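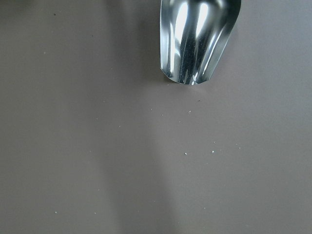

Bar and Prep Table Safety Check, with my comments
Viltgate kitchen, August 17, 2019

I do this one slowly, with a coffee, and I write down whatever bugs me. Ticks are fine, "fix" means fix it before anybody pours a drink!

1. Scoop. OK, with a fix. No dents that I could feel, and the rim is smooth all the way along (I ran a thumb over it). Wash it between uses, please, and park it with the handle away from the edge. Crumbs under a scoop end up in somebody's drink.

2. Table surface, wiped down. Fix. Get down low and look across it, because from standing height it always seems fine. I found little pale specks, the kind of dust or lint you only catch when the light hits it. Damp cloth first, then a dry one.
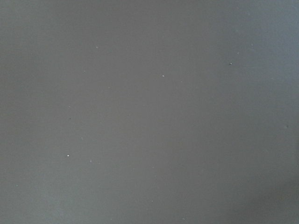

3. Cup rack. OK. Cups go upside down with a bit of air between them, and the dowel has to sit level across the top. I gave the wire a good wiggle and nothing wobbled. The Adora checklist wants 2 inches between the rack and the table edge, and I'm happy with that. 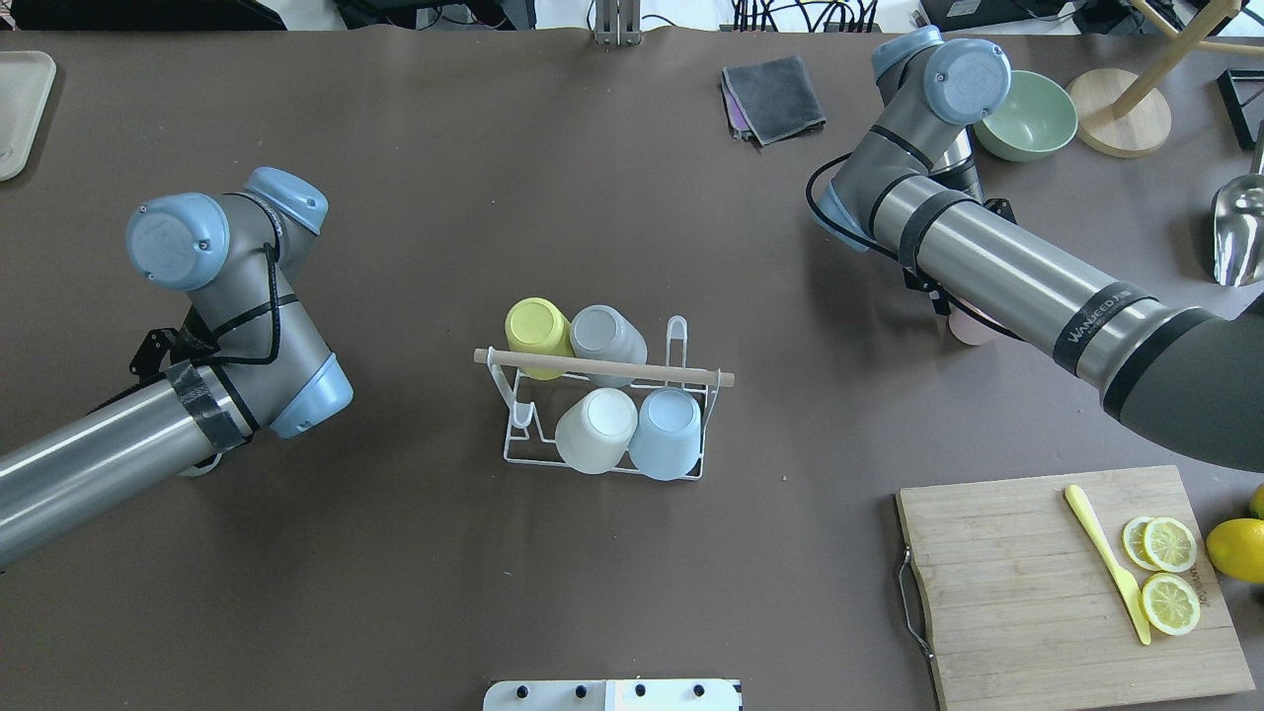

Item 3: white wire rack, four cups, bases up.

4. Cutting board and fruit. OK. Lemon slices stay on the board, whole fruit stays off it, and the play knife we use for the kids' lemonade table goes back in its own bin afterward (not the real knife drawer, I beg you). I checked the board for splits and loose bits along the grain.

5. Glassware. Comment only. I like wine glasses lying down in the tray when we're moving things, they can't tip that way. Keep metal stuff clear of them, though, even a thin rod can chip a rim 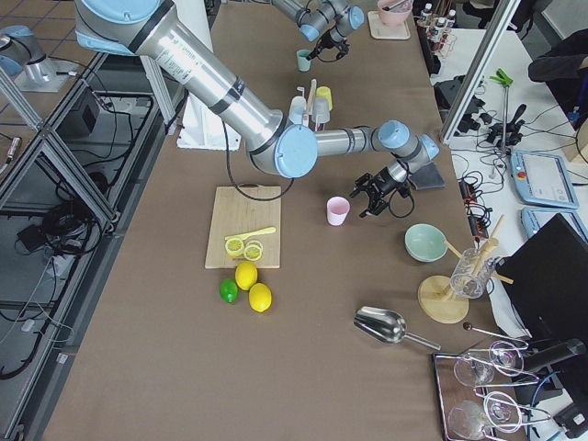
and then you're picking slivers out of the lemons, which I have done once and don't plan to do again. The jar of sticks is okay on its round stand as long as it's pushed to the middle.

6. Small bottles. OK. Back in the rack, caps tight. Next full check is in February.

Questions? Jurnell Kitchen Safety Notes | Contact | Copyright 2019 | Back to top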